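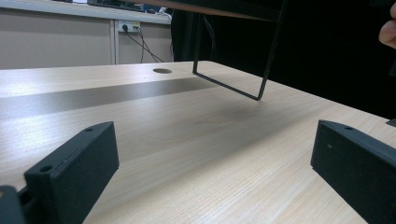 Ruvholm compares hand-held grippers ahead of March decision

24/01/2018

Ruvholm, the contract packing company based in Plinden, has started a side-by-side trial of hand-held grippers to decide which one its automation group will use for recording pick-and-place tasks this year. The trial covers 3 designs and is being run on an ordinary work table at the company's Plinden site.

The design on test this week has a pair of black, block-shaped fingers with screw holes in them and a camera carried on the tool. An operator holds it by hand and carries out a task as an arm would, while the camera records the view past the fingers. The recordings are later used to set up the same task on a fixed arm.

Ruvholm bought the first two grippers from Sotow, which sells them as a standard and a wide version. The third comes from Msimang, a smaller firm that builds its tools to order. All of them are being used with the same camera and the same lens settings, so that differences in the results can be put down to the grippers.

Each operator works through a set list of 57 picks per session. The list includes cartons, soft pouches, bottle caps and short lengths of cable. A pick counts as good if the item is lifted, moved to the marked spot and set down without being dropped or regripped. Operators also note any point at which a finger blocked the camera's view of the item.

The company has logged 327 picks with the standard Sotow version so far. Early notes say it does well with cartons and less well with caps, which tend to slip when the fingers close at an angle. The wide version handles larger pouches but is heavier, and two operators asked for a break partway through the list. Results for the Msimang gripper have not been released. The firm sent a replacement set of finger pads last week and the first sessions are being repeated with them.

Camera view has become a bigger part of the comparison than the group expected. With the fingers fully open, the table between them is in clear view, but small items can be lost behind a finger in the last part of the approach. Moving the camera higher helps with this and makes the tool harder to use under shelves. Ruvholm plans to try two mounting heights with each gripper before it closes the trial.

Lighting is also being checked. Black fingers were chosen to keep reflections down, and operators have been asked to record a short clip of the bare tabletop at the start of every session for setting exposure. Pale wood surfaces have given the most trouble, with glare in some positions hiding the edges of clear packaging.

A full session takes roughly 108 minutes, including calibration and file checks. The group had hoped to fit in two per day but has settled on one, with the afternoon kept for sorting the recordings. Clips with missing data are thrown out and the pick is done again the next day.

Cost will be weighed along with the scores. The Msimang tool is the most expensive to buy, though its pads can be swapped without taking the fingers off. Sotow's pads are glued on and the whole finger has to be replaced when they wear.

Ruvholm expects to pick one design in March and order enough for both of its packing lines. The arm controllers already in use at Plinden will stay in place whichever gripper is chosen. A comparison of wrist cameras is planned for later in the year.

This site uses cookies to remember your settings and count visits. By continuing to browse you agree to their use. Accept | Cookie settings

Contact the newsroom | Copyright 2018, all rights reserved | Back to top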